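About Flesevach Driver Training

Flesevach Driver Training teaches people to drive cars and light trucks. We offer first-time lessons, refresher courses and fleet assessments. The school has two branches, Sera and Pistine, and both use the same lesson plan, so a student can move between them without repeating work.

Instruction

Standard lessons last 90 minutes. The first lesson covers seating position, mirror setup, controls and low-speed braking, and is held off the public road. Highway driving starts once the instructor has signed off lane changes and merging in the student's log. Automatic and manual cars are both available. Students who want to learn on a manual should say so when booking, as only 7 of our cars have one.

The lesson plan was written by Nantana Duangkaew, our head of instruction. It lists 68 skills, each graded on a four-step scale: introduced, prompted, unprompted, consistent. A student is put forward for the road test when every skill is at unprompted or higher. Parking and reversing must be at consistent.
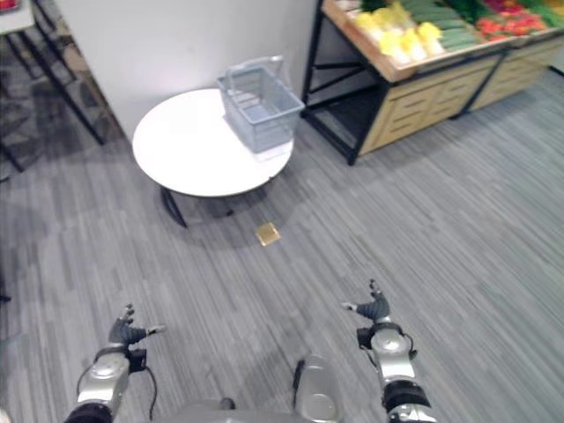 Grades are entered at the end of each lesson and the student gets a copy the same evening. If a skill drops a step, it goes back on the plan for the next lesson. Parents of students under 18 can ask for their own copy.

Fleet work

Employers can book assessments for staff who drive on the job. An assessment takes half a day and includes a vehicle check, a fixed route and a written report. The Kolář route, used for delivery drivers, has more backing and curbside stops than the general one - allow extra time for it. Last year we assessed some 163 drivers.

Cars

All lesson cars have dual brakes and an extra mirror for the instructor. Tires and brakes are checked monthly.

Office hours

Both offices open at 8:30 a.m. on weekdays. Pistine closes at noon on Wednesday. Road lessons run until dusk, and night driving is booked separately from August on.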